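Déballage et rangement après livraison : notes sur la méthode

2025-12-27

La dernière livraison de Pandale est arrivée avant la fermeture annuelle, ce qui m'a laissé une matinée pour la traiter sans être interrompu. J'avais promis à Mareike Grube de mettre par écrit la façon dont je procède, en partie pour qu'elle cesse de me la demander par téléphone. La procédure n'a rien de savant. Elle tient surtout au choix de la surface de travail et à l'ordre dans lequel on traite les emballages.

La table d'abord. J'utilise un tissu vert, assez grand pour couvrir tout le plateau, fixé au bord opposé par des pinces à dessin métalliques. Ville Jääskeläinen préfère un tapis de découpe rigide, et pour la coupe de précision je lui donne raison. Pour le déballage, le tissu a deux avantages : il ne raye pas les pièces et il se secoue. Il fait en revanche des plis dès qu'on tire un carton un peu lourd vers soi. Les pinces limitent le glissement sans le supprimer. J'ai essayé les modèles Nolte, dont les mâchoires sont plus larges, mais elles marquent le tissu et je suis revenu aux pinces ordinaires.

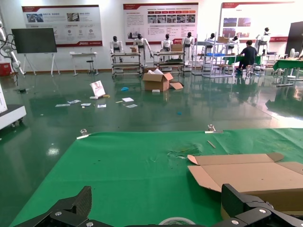
Le tissu pincé au bord de la table, un carton ouvert à plat, et le sol jonché de papiers.

Le sol est un époxy vert foncé, brillant. Il se balaie bien et le papier clair s'y repère de loin, mais les reflets de l'éclairage gênent pour les très petits morceaux. Je les cherche en me déplaçant le long de la table, ce qui décale les reflets. Un chiffon sec convient mieux que le balai pour les éclats de bois, que les poils ont tendance à disperser.

L'ordre que je suis est le suivant. Les feuilles en premier, triées en deux piles : documents à conserver (bordereaux, notices) et papier à jeter. Ensuite les plastiques, puis les petits débris. Les cartons viennent en dernier, parce qu'un carton ouvert sert de bac de tri tant qu'il tient debout. Gerrit Koster fait l'inverse et aplatit tout dès l'ouverture. Sa méthode libère de la place plus vite, au prix d'un second passage pour le calage. 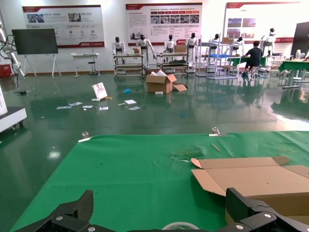 Reste la question du calage blanc. Je ne le sors pas du carton avant d'avoir pointé le bordereau ligne par ligne. En avril, j'ai perdu une visserie Skadside entière de cette manière : le sachet était resté pris dans le rembourrage, parti à la benne avec lui. Depuis, je passe la main au fond et dans les angles avant de vider quoi que ce soit.

Pour les cartons eux-mêmes, je coupe le ruban adhésif du fond, je rabats les volets et je plie selon les rainures d'origine. Au-delà de 60 cm de côté, je recoupe en deux, faute de quoi la pile ne passe pas dans l'armoire Skanow, dont l'ouverture utile est de 70 cm. Le rouleau de ruban reste sur la table pendant toute l'opération, avec le reste du petit matériel. Je le range en dernier, une fois les piles ficelées.

Eleri Griffiths m'a demandé si un aspirateur d'atelier ne réglerait pas l'affaire plus simplement. Pour la poussière, oui. Pour les feuilles, il se bouche. Je referai l'essai avec un embout plus large à la prochaine livraison et je noterai le résultat à la suite de ce billet.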